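Lurkness grip fault

The Lurkness grip fault was a control error in the simulation software used to develop two-armed household robots at Kettunen, a robotics firm based in Lovton. It caused a simulated gripper to report a secure hold on an object it was no longer touching. The fault was logged on 1/24/23 by test engineer Anneli Karppinen and was fixed in release 2 of the Lurkness simulator.

Background

Lurkness renders kitchens and living rooms in which a robot model practices picking up, turning and setting down everyday items. Thin-walled and tapered objects were added in October, among them a funnel, a goblet and several kinds of spoon. Flat-fingered grippers tend to slip on sloping surfaces, and the funnel soon had the worst record of the set.

Simulated views from Lurkness: a funnel between the gripper fingers, and a two-armed robot at a marble-topped counter.

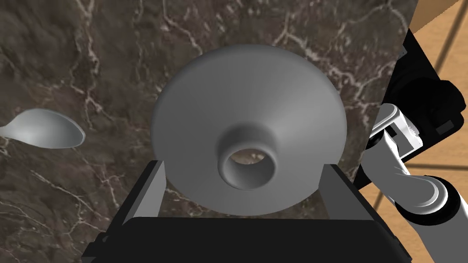
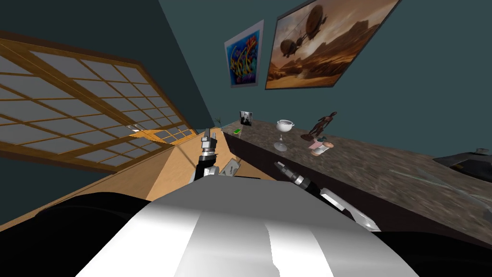
Cause

The controller judged a grasp by finger spacing alone. If the fingers stopped before closing fully, the hold was marked as good. When an object slid out, the fingers were locked at their last position and the reading did not change. The arm then carried on with its task — often at full speed — with nothing in its grip. In a review of 900 trials, 77 had been scored as successes after the object was dropped.

Response

Aleksi Vuorinen, who maintained the controller, added a contact force check that runs 40 times a second. A loss of contact at either finger now stops the arm. Scores from the affected trials were withdrawn, and a planned transfer of the controller to hardware at the Gruscombe test site was put off until the trials had been repeated.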